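Clearing the Table, One Dish at a Time

Idris Lloyd has worked at the same white table for two years. He eats there too, and for most of that time the plates and the laptop have been fighting over the space. He writes repair guides for Gwilliam, a small publisher in Windarport, and this past September he decided to sort out how he uses the one table he has.

"I had a desk once," he says. "It took up half the room and I still ended up at the table. So I sold the desk."

What he does now is simple. The laptop gets one end and keeps it, lid shut, until the dishes are dealt with. Everything else has to fit in the space that remains. He wipes the laptop down with a dry cloth before he opens it, and he says that small job is what tells him lunch is over.

"If the lid is up, I'll start reading mail with a fork in my hand. If it's closed I finish eating."

He is not fussy about the dishes. Most of them are see-through, in pale colors, and he picked them up a few at a time from Rarater, a secondhand store a short walk from his building. He paid $154 for a whole kitchen's worth, including pans he has since given away.

"I like being able to see what's in a bowl from the side. You don't leave half a carrot in there for three days."

The bottle is another matter. He lays it down on a plate so that anything that drips stays off the table. A friend told him it would be better standing in the sink, and he agrees that it probably would.

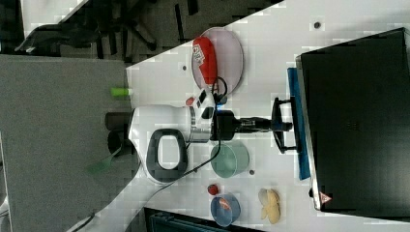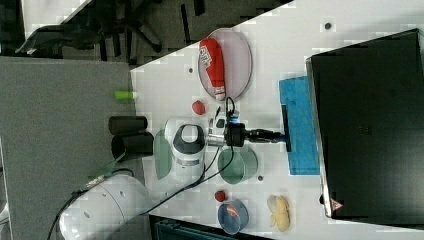
The laptop end of the table, with the red bottle on its oval plate in both views.

Lloyd tried other ways first. There was a tray, which he kept putting things under. There was a folding stand for the laptop, which he found too tall for typing. For a few weeks he moved the computer to a shelf at every meal, and then he dropped the charger behind the shelf and gave that up.

He wrote about all of this in Stasau, the newsletter he sends out when he has something to say. It goes to 3,974 readers, and the piece on the table brought in more replies than anything he had written on fixing hinges or pumps.

"People sent me their own rules. One woman doesn't allow any food past the middle of the table. Another man eats standing up, which I wouldn't want to do."

Asked if he would go back to a separate desk, he thinks about it for a while. He would like a drawer, he says, mostly for pens and cables. He has looked at tables with a drawer built in but hasn't found one that is long enough.

"I measured one in a shop and it was short by the width of a plate. I went back and measured it again the next week."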